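Visit report: Drindenholm appliance test house, open day
2018-08-25

The Drindenholm test house opens to outside visitors once a year. Registration closed in February and the day was fully booked. I joined the morning group, which covered the heating lab, the door and hinge room and the acoustic chamber. The afternoon group had the same route in reverse order plus the water hall, which I did not see.

The building is a former cold store on the north side of the rail yard. The insulation was kept when the site was converted, and this helps the lab hold a steady air temperature during long runs. Parking is on gravel and fills early. Visitors sign in, hand over food and drinks, and get a paper badge. Phones are allowed except in the rooms marked in yellow.

The heating lab was the main stop for me. Ovens and microwave ovens are tested there for output power, evenness of heating and standby draw. The output test uses a glass vessel holding 1,000 grams of water. The water starts cooler than the room, the oven runs at full power, and output is worked out from the temperature rise and the time. The result is then compared with the figure on the rating plate. One unit on the day's sheet came in at 594 watts. The staff did not give its rated value, as the client report was still open.

Several people asked why the vessel is swapped between runs. A warm vessel carries heat into the next reading, so each run gets a fresh one from a shelf kept at room temperature. The lab keeps 14 of them in rotation.

Evenness is checked with trays of batter, browned and then compared against a printed color scale under fixed lighting. It is slow work. The Iltari software used for logging gives a time stamp to every reading but does not yet handle the color scores, which are still written on paper and typed in later.

Setup was covered in a short slide talk. Countertop models are tested on a level surface with clearance behind and above as stated in the manual. Where the manual gives no clearance, the lab applies its own default and says so in the report. 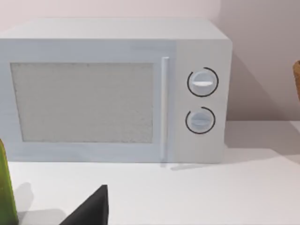

Countertop microwave oven, computer rendering.

The door and hinge room is louder than expected. Doors are opened and closed on a fixed cycle, with latch force read at set intervals. A run lasts 48 hours before the first inspection. Seals are checked with a feeler gauge at the corners and at the middle of each side. We were shown a tray of worn latch hooks, sorted by failure type, most of them broken at the root of the hook.

The acoustic chamber holds up to six visitors, so we went in by turns. Fan noise is measured with the appliance idle, then under load. A small Flavgate range hood was running at its second setting when my turn came. At that level the grease filter rattled slightly, and the technician pointed out the matching peak on the plot.

Lunch was in the canteen, supplied by Ngô, a noodle kitchen across the yard. The line moved quickly.

Two practical points for next year. The audio in the slide room was too low for the back rows, and the handout lists the old bus stop. The stop now in use is on the rail yard side, four minutes on foot from the gate. Slides and the blank test forms can be requested at the front desk until the end of the month.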